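Open afternoon at Ulten: two arms, one dish rack

Posted in Visits

Ulten opened its workshop to visitors for an afternoon in October. I had put my name down in the summer, mainly to see the robot arms do housework, which is what the Wudus project is meant to be about. There were 20 places and they were all taken.

The building is on the far side of the canal from the station. The walk is easy, but the sign at the gate still has the name of the previous tenant, a carpet wholesaler, and two of our group went past it and had to ring for directions. Coffee was at the top of the stairs. We signed a sheet, were given paper badges and left our coats on a rail in the corridor.

Nanna Stougaard gave the introduction. She kept it short. Ulten has 14 staff and moved in 3 years ago. Most of its income comes from fitting arms into packing lines for other firms. Wudus is paid for partly out of that work and partly by a grant. The aim is to get a pair of arms to handle ordinary kitchen things, starting with cups and plates and a rack to put them in. She said kitchens were chosen because everybody has an opinion on how to stack a rack, and so everybody can tell when it has been done badly.

We were then split into two groups. Mine went downstairs first to the packing cell, which the staff call Ra. It was putting small cartons into trays behind a fence. It is quick and rather loud, and there is not much to say about it unless you buy that sort of machine. One man in our group does, and he asked about spare parts for most of the time we had. The belt was stopped twice so that we could look at the sensors from closer up.

After that came a corridor with posters on it. One was about Skovow, an earlier project on folding towels, which was dropped. I would have liked to hear more about why. The poster only gave the results, and we were kept moving.

The Wudus room is at the back. Sang-wook Cho ran the demonstration and talked as he went. The arms work over brown paper because it gives a plain matt background and can be changed when it gets marked. Each arm ends in a simple gripper with two fingers. He said people often ask why it has no proper hand, and the answer is that two fingers break less often and are enough for a cup if you come at it from the right side.

The right side is where most of the effort goes. A cup can be picked up by the rim, but then it has to be turned before it can be set down in a rack, and the arm must know how far it can turn without hitting its own forearm or its neighbour. Plates are simpler to hold and harder to place. A slot in a wire rack is narrow, the wire bends a little, and a plate that is slightly off will ride up over the loop.

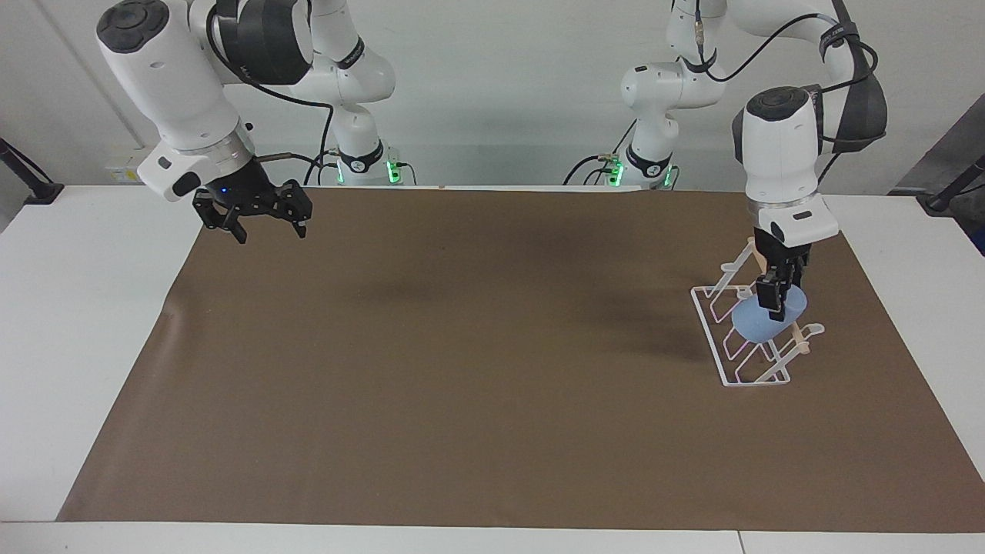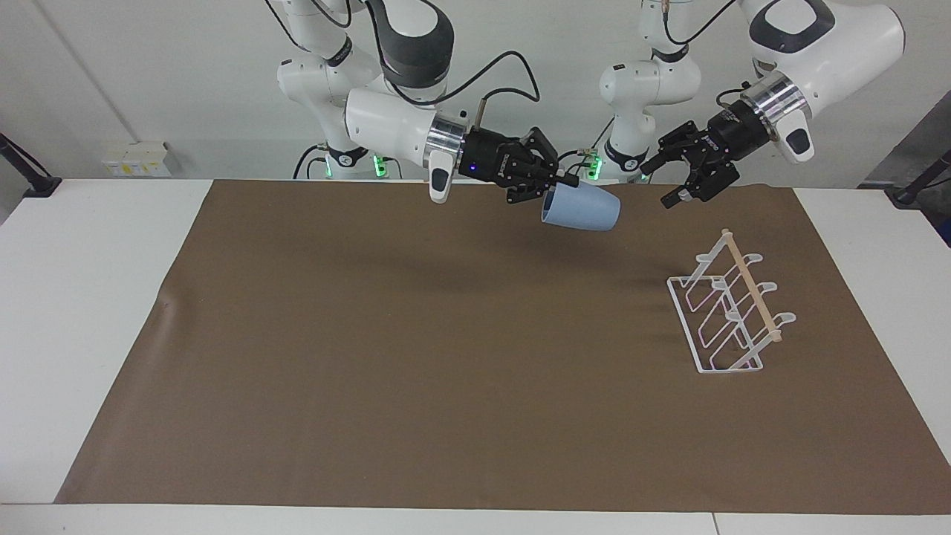
The white wire rack on the brown paper, with light blue things to handle.

Sheila Sedgwick thought the whole task was set too easy. Her point was that a rack at home is never empty when you come to it. There is a saucepan lid across half of it and a handful of forks in the way, and you have to decide what to move before you can put anything down. She said she would be impressed when it could cope with that, and several people agreed with her.

Cho did not argue. He said crowded racks were on the list for next year, and that they had tried one in the spring and spent a week picking things up off the floor. For now they change one thing at a time: where the rack stands, which way it faces, what has to go in it. Every attempt is logged, good or bad. The count stood at 2458 on the morning of our visit, and he had it written on a whiteboard by the door.

There was a question about speed. The arms move slowly, a good deal slower than a person would, and someone asked if that was for our benefit. It was not. They run at that pace all day, partly for safety and partly because a slow attempt is easier to learn from when it goes wrong. Another visitor asked about wet dishes. They use dry ones only at present. Water makes the plastic slippery and nobody wants it near the cables.

I asked about glass and china. Plastic only, for the same sort of reason. Cho has a box of charity shop china waiting under his desk, but it has not been opened.

We had longer in that room than the timetable said, and the other group was waiting outside when we came out. If you go, ask to be in the second group. They had the last slot with the arms and were allowed to stay on until closing time at half past four.

Some practical notes. There is a lift, but you need a member of staff to work it. Photographs are allowed upstairs and in the Wudus room, but not in the packing cell. Children over ten are welcome with an adult. The talk is given without a microphone, so sit near the front if your hearing is poor. There is nowhere to eat on the site and the café by the bridge shuts at three.

The next open afternoon is planned for the spring. Places are free and are booked through Ulten's front desk.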